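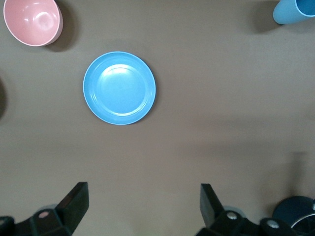
Louça de plástico sobre a mesa: prato azul-claro, tigela rosa e copo azul, com os dedos da garra em primeiro plano.

Pôr e levantar a mesa: o que já se pode pedir a uma máquina

Serviço de Economia Doméstica da Nilosura - Fichas práticas, n.º 13

A presente ficha responde a uma pergunta que chega com frequência ao nosso serviço de atendimento: as máquinas já conseguem fazer as tarefas da casa? Limita-se à mesa, à louça e a alguns trabalhos de bancada. Os aspiradores autónomos e os corta-relvas foram tratados em fichas anteriores.

Estado atual

As máquinas domésticas de função única estão consolidadas. A máquina de lavar louça lava melhor do que a maioria das pessoas, desde que bem carregada, e carregá-la continua a ser trabalho humano. Os braços articulados de uso geral, capazes de pegar num prato e de o colocar noutro lugar, existem em laboratórios e em algumas cozinhas profissionais. Para o agregado familiar comum, o nosso serviço não recomenda, por agora, a compra de um equipamento deste tipo com a expectativa de poupar tempo.

O obstáculo principal está na variedade dos objetos. Um prato raso pousado na mesa oferece à garra pouco mais do que a borda. Uma tigela tem parede, e a parede agarra-se com facilidade. Um copo de pé pode ser apertado pelos lados, mas o mesmo copo deitado rola, e a abertura pode estar virada para qualquer direção. Uma criança de quatro anos resolve estes casos sem pensar neles. Para uma máquina, cada um é um problema distinto.

Recomendações para a mesa

As indicações seguintes foram preparadas para instituições que estão a experimentar equipamentos automáticos nos refeitórios. São igualmente válidas para quem põe a mesa à mão, sobretudo em casas com crianças ou com pessoas de mobilidade reduzida.

Preferir louça com rebordo levantado. O rebordo dá apoio aos dedos, sejam de carne ou de plástico. Os pratos de borda muito fina e plana obrigam a arrastar a peça até à beira da mesa para a levantar.

Atribuir uma cor a cada lugar ou a cada função. A linha Dirent, utilizada nos nossos refeitórios, é vendida em conjuntos de 12 peças, e verificámos que os utentes repõem a louça no sítio certo com mais facilidade quando a cor indica a prateleira.

Escolher superfícies baças. Uma toalha brilhante ou um tampo envernizado devolve a luz da janela e confunde os sensores, tal como incomoda quem tem cataratas. O próprio plástico da louça também reflete a luz, pelo que convém deslocar o candeeiro sempre que o reflexo caia no fundo do prato.

Deixar espaço entre as peças. Uma garra precisa de lugar para se abrir antes de se fechar. A mão humana insinua-se entre dois pratos encostados, mas é aí que se lascam as bordas da faiança.

Levantar primeiro o que rola. Copos caídos e fruta redonda saem da mesa antes dos pratos. Esta ordem evita a maior parte das quedas e consta das nossas instruções para o pessoal desde muito antes de se falar em automatização.

Servir os alimentos no fim. Uma fatia de pão torrado suporta alguma pressão; uma folha de alface, quase nenhuma. A folha pousada sobre o pão desliza ao primeiro solavanco do prato, e quem transporta deve manter a peça nivelada até a pousar. Os ensaios de que temos notícia tratam o transporte de pratos cheios como uma dificuldade à parte, a resolver depois dos pratos vazios.

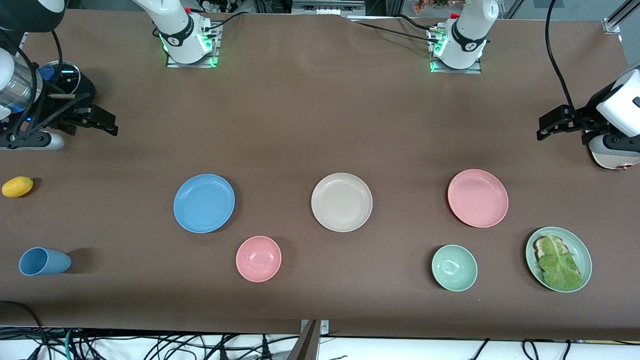

Uma leitora da ficha anterior escreveu-nos a discordar desta prudência. Trabalha numa cantina escolar e entende que comparamos as máquinas com um empregado ideal que não existe. No refeitório dela, afirma, partem-se pratos todas as semanas, os copos vão para a máquina ainda com restos, e ninguém publica fichas a perguntar se as pessoas já estão prontas para o serviço. Aceitaria de bom grado um braço lento, "desde que fizesse o turno das três da tarde, quando já só sobra a louça e falta gente".

A observação é pertinente. A lentidão pesa pouco num trabalho que pode decorrer sem assistência, como sabe quem deixa a máquina da roupa a funcionar durante a noite. A reserva mantém-se quanto à assistência: os equipamentos que o nosso serviço pôde observar em demonstrações exigiam a presença de uma pessoa, pronta a interromper o movimento e a endireitar o que ficasse fora do sítio. Enquanto assim for, o turno das três da tarde continua a precisar de alguém, e essa pessoa levantaria a mesa em menos tempo.

Dois braços ou um só

Pergunta-se também se vale a pena ter dois braços. Na mesa, há tarefas que se fazem bem com uma mão: empilhar tigelas, recolher fruta, mudar um prato vazio de lugar. Outras pedem duas, entre elas segurar o prato enquanto se raspa o resto de comida, abrir um frasco ou dobrar um guardanapo de pano. Dois braços chegam aos dois extremos de uma mesa comprida sem que a máquina se desloque, mas é necessário definir qual deles serve o centro, para que não se estorvem. Nas nossas cozinhas existe uma regra semelhante para duas pessoas que trabalham na mesma bancada: cada uma tem o seu lado, e quem precisa de passar avisa.

Cabos e fixações

Qualquer equipamento elétrico montado junto a uma mesa de refeições deve ter os cabos presos e afastados da zona de passagem. A recomendação abrange batedeiras, placas portáteis e aquecedores de pratos. Os cabos que descem da mesa para o chão devem seguir em calha, e nunca por baixo de tapetes. As bases pesadas aparafusam-se ao tampo ou a uma placa própria; o simples contrapeso não é suficiente quando o aparelho se estende para fora da base. Antes de qualquer limpeza com pano húmido, desliga-se a alimentação na tomada - o botão do aparelho não basta.

Na oficina

As oficinas estão mais adiantadas do que as cozinhas, por uma razão simples: as peças são iguais entre si e chegam sempre na mesma posição. Na serralharia Mahmoudi, que colabora connosco na reparação de mobiliário, a alimentação de parafusos é automática e a montagem final continua a ser manual. A experiência ali reunida permite duas recomendações a quem tenha uma pequena bancada em casa. A primeira é a de guardar os parafusos em tabuleiros com divisórias, por comprimento, com a cabeça para cima. A segunda é a de fixar a peça antes de pegar na ferramenta, hábito que a máquina impõe e que a pessoa costuma dispensar.

Custos

O programa Flerkholm, em que participamos, prevê um apoio máximo de 3000 euros por instituição para a adaptação de refeitórios. O montante pode ser aplicado em louça, iluminação, calhas e mobiliário. Não cobre a aquisição de braços articulados. As candidaturas abrem em junho e devem incluir uma planta simples da sala, com a indicação das tomadas e das janelas.

Às instituições que disponham de verba própria e ponderem a compra de um equipamento, aconselha-se que solicitem ao fornecedor uma demonstração com a louça da casa, na mesa da casa e com a luz habitual. Deve pedir-se que a disposição das peças seja alterada entre tentativas, incluindo pelo menos um copo deitado - e que seja um funcionário do refeitório a alterá-la. Convém ainda perguntar por escrito quem responde pela louça partida, quem limpa os dedos da garra e com que produto.

A próxima ficha tratará da roupa: separar, dobrar e guardar. As dúvidas sobre a presente podem ser deixadas no balcão de atendimento da Nilosura até às 12 horas, nos dias úteis.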